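4.2 Workbench and task setup

The arm was assembled in a shared workshop in Flustberg over one summer, in the hours when the large bench was free. The links were printed on the shop's own machines and the joints use hobby servos bought in a single order. The controller board came from an earlier project, Pradon, and was kept as it was apart from a new power connector. We refer to the finished arm as Rillov in the rest of the paper.

The base is clamped to a white board that can be lifted off the bench and stored upright. This mattered more than we expected. Other members needed the bench most evenings, and in the first weeks the arm was taken down and set up again before nearly every session. Each time, the base ended up in a slightly different place, and grasps taught the day before missed by a finger's width. Fixing the base to its own board removed most of that error. What remained came from play in the shoulder joint, discussed in Section 5.

A small camera is mounted at the wrist and looks down past the fingers. We tried a second camera on a lamp stand beside the bench, but it was bumped so often that we dropped it from all later recordings. The wrist view has two drawbacks. The fingers hide part of the work surface at all times, and anything close to them is blurred. We did not correct for either. The policy is trained on the images as they come from the camera.

The objects are a tabletop set of kitchen items and toy food. The set was chosen for the range of grips it asks for. Flat pieces have to be taken by the rim, cups can be taken from above or from the side, and bottles roll if the fingers close off center. The red ketchup bottle was the hardest of these in early tests. Its printed label also made it useful for checking focus, and it appears in many of our test recordings for that reason. Figure 3 shows it in the gripper, with a plate, a blue cup and an orange slice on the board.

Recordings were made by hand guiding with a second, unpowered copy of the arm. One person guided and another reset the board between attempts. We collected 531 attempts in total and set aside 80 of them for testing. Attempts were kept whether or not the grasp held, and the outcome was entered in a log by the person doing the resets. A session was stopped after 40 attempts, when the elbow servo became too warm to hold position well. A small fan behind the elbow helped a little – it did not change the limit.

The software is the Cuesta recorder with changes to the file naming and the timing of the joint readings. Training ran overnight on a desktop computer in the workshop office.

Figure 3. Wrist camera view with the ketchup bottle held in the gripper.
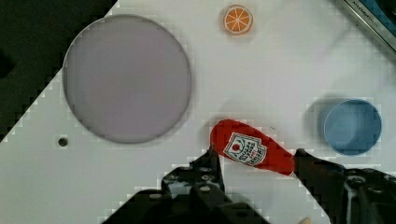

Reader comment, unsigned: I built a similar arm in my garage and had the same trouble with the shoulder. Shimming the bearing took out more play than a stiffer servo did, and it cost almost nothing. Could you say in Section 5 whether the play was measured with the arm loaded or empty? On mine the two readings were far apart, and the loaded one was the one that matched the missed grasps.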